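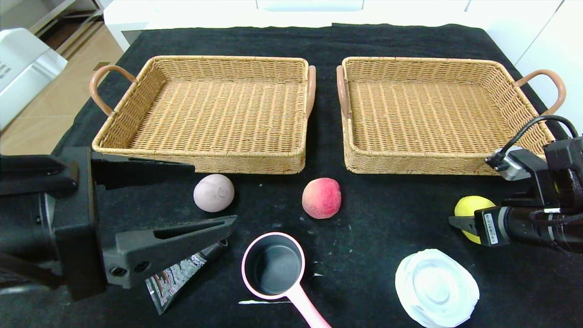
Weaving is a very old way of making things. Before there were plastic boxes and cardboard boxes, people in almost every country made containers from plants that grew near to their home. They took long thin pieces, put them over and under each other, and after some hours they had a basket. People still do it, and the baskets still look much like the old ones. Look at the two tan baskets on the black cloth and follow the lines on their sides with your finger. The lines go straight along the basket, one band on top of the other, from the floor of the basket up to the rim. Each basket also has two handles, one at each short end, in a pinkish-brown colour. In this article you will learn how such a shape is made, and at the end you can weave a small one yourself.

What is wicker?

Many people think that wicker is the name of a plant. It is the name of a way of working. When something is woven from thin, bendy sticks or stems, we call it wicker. The sticks can come from different plants. In cool countries, willow is used very often. Willow trees like wet ground, so you find them beside rivers and ponds. In warm countries, people use rattan, a climbing plant with very long stems. Straw, reeds, grass and strips of wood can also be woven. Today some baskets are woven from paper string or plastic, and from far away it can be difficult to see the difference.

My teacher in basket making was Raili Niskanen, who had her workshop in a place called Hakala. She grew her own willow behind the house. Every January she cut the sticks, when there were no leaves on them, and tied them in bundles by length. The bundles stood against the wall of the barn, and the children of the village were not allowed to play swords with them. We did sometimes.

Why does the stick not break?

Try to bend a dry stick from the garden. It will go "crack". A dry willow stick does the same. The basket maker must put it in water first. The water goes slowly into the stick, and then it becomes soft enough to bend round a corner. Thin sticks need a short bath and thick sticks need a long one. When the basket is ready, it dries, and the sticks become stiff again in their new shape.

Stakes and weavers

There are two important words to learn.

A stake is a stick that stands up. The stakes are like the bones of the basket. They give the height and the shape.

A weaver is a stick that goes round. It passes in front of one stake, behind the next stake, in front of the next one, and so on. (The person who does this is also called a weaver. It is a little confusing, but you will get used to it.)

On the second turn, the weaver must do the opposite. Where it went in front before, now it goes behind. If it always went in front of the same stakes, the rows could not hold the stakes firmly and everything would slide. When the rows change every time, each stake is squeezed from both sides. The basket needs no glue for this.

The floor comes first

A basket is made from the bottom to the top. For a round basket, the maker puts some sticks in a cross and weaves round the middle, like a spider. For a rectangular basket with a flat floor, the maker can put the sticks side by side in a row and weave across them, forwards and backwards, like making a small carpet. Then the stakes are bent up at the edges, and now the sides can begin.

How high the sides should be depends on what will go inside. A low basket with straight sides works almost like a tray. It is good for fruit, because you can put the fruit in one layer. If you pile peaches in a deep basket, the ones at the bottom carry the weight of all the others and get brown spots. Potatoes do not mind so much. For firewood you need high sides and very thick sticks.

What are the gaps for?

If you hold a woven basket up to a window, you may see small points of light. Air can pass through the gaps. Fruit and vegetables give out a little water all the time, even after they are picked. In a closed plastic bag this water stays and makes everything damp, and mould likes damp places. In a basket, the air can take the water away. Crumbs and soil also fall through the gaps, so it is a good idea to put a cloth under the basket.

You cannot carry soup in a normal basket, of course. But some peoples have learned to weave so tightly that the basket can hold water!

Handles

A handle has hard work to do. All the weight of the basket hangs from it. A big shopping basket often has one high handle over the middle. A low, long basket usually has two handles, one on each end, and you carry it in front of you with both hands. This keeps it level and the apples do not roll to one side. Handles can be made from the same sticks as the sides, or from something different, such as leather, rope or wood.

Make a paper basket

You need: two sheets of strong paper in different colours, scissors, a ruler, a pencil and a glue stick.

1. Cut both sheets into strips. Each strip should be 18 millimetres wide. Cut them along the long side of the paper.

2. Put eight strips of the first colour next to each other on the table. Weave eight strips of the second colour across them, over and under. Remember to change at every row. Push the strips close together in the middle of the long ones. Now you have the floor.

3. Put a small dot of glue at each corner of the floor.

4. Bend all the long ends up. These are now your stakes. Press the folds well with your fingernail.

5. Take a new strip and weave it round all four sides. It is too short for the whole way, so glue a second strip to it, and a third if you need it. Glue the end to the beginning.

6. Weave two or three more bands in the same way. Start each one on a different side.

7. Fold the ends of the stakes down over the top band and glue them inside.

8. For handles, glue one strip on each of two opposite sides, in a curve.

My pupil Woo-jin Myung was 17 minutes at the corners on his first try, and said some words in Korean which he did not want to translate. The second basket went better. If your corners are loose, hold them with clothes pegs until the glue is dry.

Words to remember

Rim: the top edge of the basket.
Stake: a stick that stands up.
Weaver: a stick that goes round, or the person who makes the basket.
Willow: a tree with long bendy branches.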